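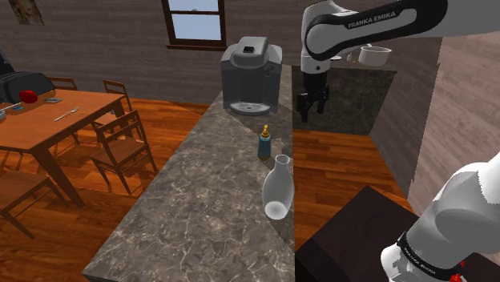 When will the minutes of the Clondholm and Nurach council meeting be made public?

The joint secretariat has stated that the minutes will be released in June, after both delegations have approved the text. A short statement was issued on May 19, 2025, and it remains the only official record available at present.

Forum: Regional Affairs
Topic: Clondholm-Nurach talks, release of minutes

river_delegate
The statement confirms that the two councils agreed to continue discussions on the shared border district and on the reopening of the Bristbridge crossing. It does not say which side proposed the new timetable. Members who have the full text are asked to post the relevant paragraph.

northgate44
The relevant paragraph reads: "The parties reaffirmed their commitment to dialogue and took note of the concerns raised by residents of Bristbridge." There is no mention of a timetable in my copy. I would ask the previous poster to cite a source for that point.

river_delegate
The timetable was mentioned in the radio summary broadcast the same evening. I accept that it does not appear in the written statement, and I withdraw the word "agreed" until the minutes are available.

Du_observer
With respect, the written statement is the lesser issue. A petition carrying 2,677 signatures was submitted to the Nurach council before the meeting, and the statement does not refer to it. The standing rules require any petition with more than 500 names to be entered on the agenda.

northgate44
That rule applies to ordinary sessions. A meeting between two councils is governed by the joint protocol, which sets no threshold for petitions. The omission may be regrettable, but it is not a breach.

Du_observer
I do not share that reading. Article 8 of the protocol says that the rules of the host council apply where the protocol is silent. Nurach was the host.

clerk_retired
Article 8 does say this, but it refers to the conduct of debate. Whether the agenda falls under that heading was disputed when the protocol was adopted, and the matter was left open. A written question to the secretariat would be the proper course.

millrace
Was the meeting open to the public? Roughly 400 people were reported outside the hall, and several were told that seating was reserved for accredited persons.

clerk_retired
The opening remarks were public. The working session was closed, in line with the notice posted at both town halls.

Du_observer
I have submitted a written question on Article 8 and will post the reply in this topic when it is received.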